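Notes from the Staff Forum at Callano
8/26/23

The annual staff forum at Callano College took place in the Bakar Hall, and I attended as a representative of the part-time teaching staff. The principal, Anju Shakya, gave most of her address to the review of hiring and promotion which the college began in June of last year.

Staff had been asked to complete a survey before the forum, and 900 replies were received. The strongest concern was the lack of clear information on how internal posts are filled. Ms Shakya accepted the point and said that all vacancies will now be advertised to existing staff for two weeks before they are offered outside the college.
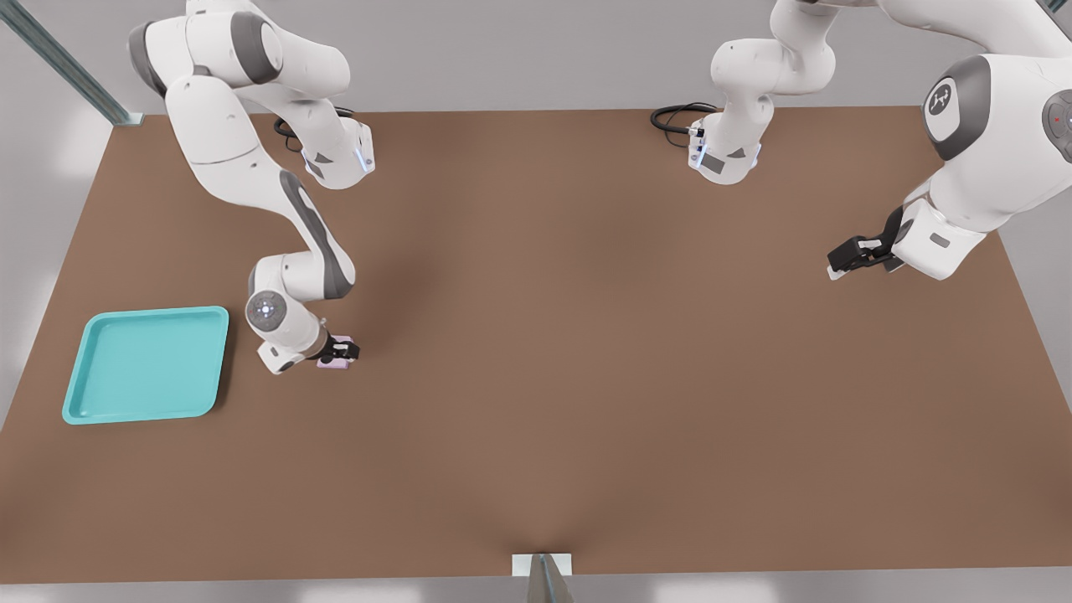 Vivek Mathur, head of staff development, then spoke on the mentoring scheme. New lecturers are to be paired with a colleague from another department, and the pairs will meet each month. He asked departments to consider how work is shared as well as who is appointed. Mentors will receive an allowance of 90 pounds a term, which several of those present considered too low.

Sobia Abbasi reported on access to buildings. The Komham Wing has had step-free entry since the spring, but the older teaching rooms remain difficult for wheelchair users, and timetabling has not always taken this into account. A revised room request form will be issued before enrolment.

Questions followed. Ravindra Bajpai asked whether the survey results would be published in full, and was told that a summary by department would be placed on the staff pages.
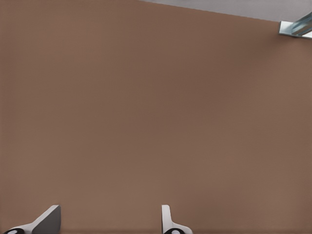 My own view is that the college has made a sound start, although the plan for the coming year is thin in places. The section on support staff gives no dates and names no responsible officer. At present it is as plain as that broad stretch of brown, smooth and without a marking on it, and it needs to be filled in before the governors meet. I have written to the principal's office to say so - and will post the reply when it arrives.

Comments on the draft plan should be sent to Wálter Cuervo in the Boiko Building.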